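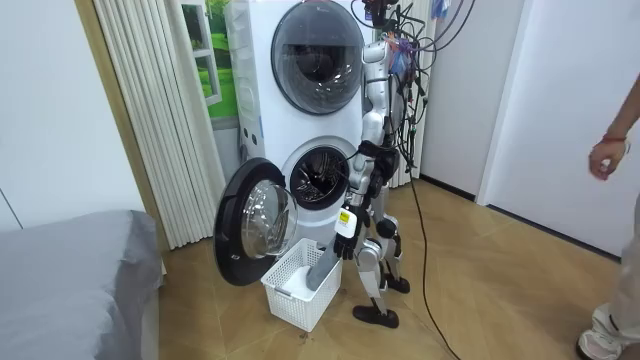 Sindholm, April

Laundry Handling with a Humanoid: Project Report

Our proposal said the robot would "do the laundry." I objected to that sentence then and I object to it now. What we built in the shared workshop is a basket-and-drum routine for one front-loading machine, and the report should be read with that in mind.

The arm controller is Senalik, the open package our course uses. We wrote the grasp planner ourselves and called it Jokow. It picks a point on the cloth, closes the hand, and assumes the cloth will hang straight down. Cloth does not do this. A gray piece gripped in the middle bunches up above the fingers and trails below them, and the planner has no idea where either end is.

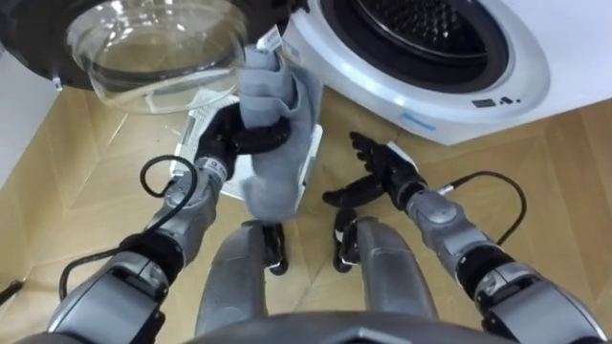 We also planned for two hands and mostly used one. The left hand held the cloth while the right hand waited, because our two-arm code could not agree on who should let go first. I would not call that coordination, whatever the poster says.

Of 14 attempts to get a piece of cloth fully inside the basket, 9 counted as a success. That figure looks better than it is. We scored a piece as "in" if no part touched the floor, so cloth hanging over the rim passed. Under a stricter rule I would expect a worse number, and we should have used the stricter rule from the start.

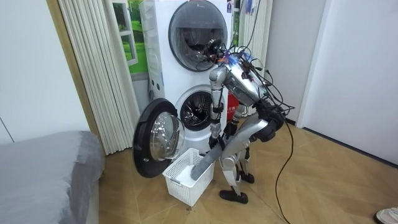 What we did not test

The machine door was open for every attempt. We did not try opening it, closing it, or pressing any button. We also used only 4 kinds of item, and the planner treats all of them as one flat rectangle. Thin, crumpled things are where I trust it least.
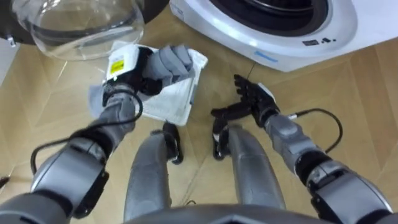
Figure 4. Left hand holding a white folded item, right hand open.

The Kowalczyk grasp score we reported in the first draft has been removed. It was computed on simulated towels.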